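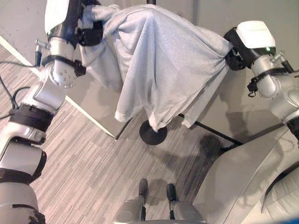

Light grey towel held by its two upper corners. Vellia open day, Noltbridge.

Report of the visit to the Vellia linen service, Noltbridge

The Tredville Supported Housing Trust was invited to attend the spring open day of the Vellia linen service, which took place on a Saturday between 10 am and 3 pm. The Trust sent a party of 16, drawn from its residential houses and from the stores section. The purpose of the visit was to see how towels are sorted, folded and packed, and to establish whether any part of the method could be adopted in our own linen rooms before the present contract comes up for review.

The party was received at the Noltbridge site and given a short introduction to the service. Vellia handles 3,000 towels on a normal working day. Most of these belong to swimming pools, guest houses and care settings in the district. Bed linen is dealt with in a separate building, which was closed on the day and does not form part of this report.

Sorting

Returned items are sorted first by size and then by colour. Grey and white towels are kept apart throughout. We were told that grey towels are now requested more often than white ones, as they show fewer marks after long use. Coloured cotton towels are washed at 60 degrees unless the label states otherwise. Items with loose threads or worn hems are taken out at this point and placed on a separate shelf for mending. Those beyond repair are cut down into cleaning cloths, and the number cut is reported to the customer each month.

Folding

The greater part of the visit was given to folding. Vellia follows what it calls the Duda fold, used at Noltbridge for a number of years. The towel is first raised by its two upper corners so that its weight draws the creases downwards. It is then lowered on to the table, smoothed from the centre, folded in thirds along its length and finally in half. The care label should lie on the inside. The finished towel presents one rounded edge to the front of the shelf, so that a single item can be removed without disturbing the pile.

It was stressed that the raising of the towel should not be hurried. A corner taken too far in from the edge will leave the hem uneven, and the fault carries through every later fold. Softer, heavier towels need to be settled twice. Members of the party were given the opportunity to practise with bath and hand sizes, and several found the bath size a good deal harder.

Tables should be clear, smooth and set at a height which does not oblige the person folding to stoop. The tables in our own houses vary considerably, and those in the two older linen rooms are plainly too low. 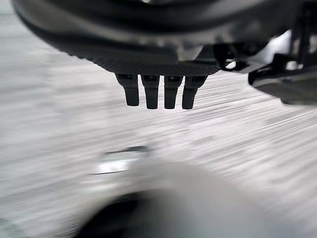

One member of the party observed that the fold in thirds would not suit the narrow cupboards on our upper floors, where towels have always been rolled, and asked whether rolling was considered poor practice. Vellia replied that rolling was acceptable for hand towels and for any towel in daily use, but that rolled bath towels kept for long periods tended to crease along the outer turn.

Packing and storage

Folded towels are stacked with the rounded edges facing the same way and wrapped by size. Each pack carries a slip giving the customer, the size and the packing day. Older stock is brought to the front of the shelf at every delivery. The Trust's own stock stood at 1,272 towels at the last check, and no rotation is practised at present in any of the houses.

Matters for action

The stores section will prepare a one-page sheet on the Duda fold for use in the linen rooms. A trial of dated slips will begin in two houses in July. The height of the folding tables will be raised with the premises section. Rolling may continue on the upper floors.

The Trust records its thanks to Vellia for the welcome given to the party and for the samples supplied. A further visit, to see the bed linen building, has been offered for the autumn. Houses wishing to send a representative should inform the stores section.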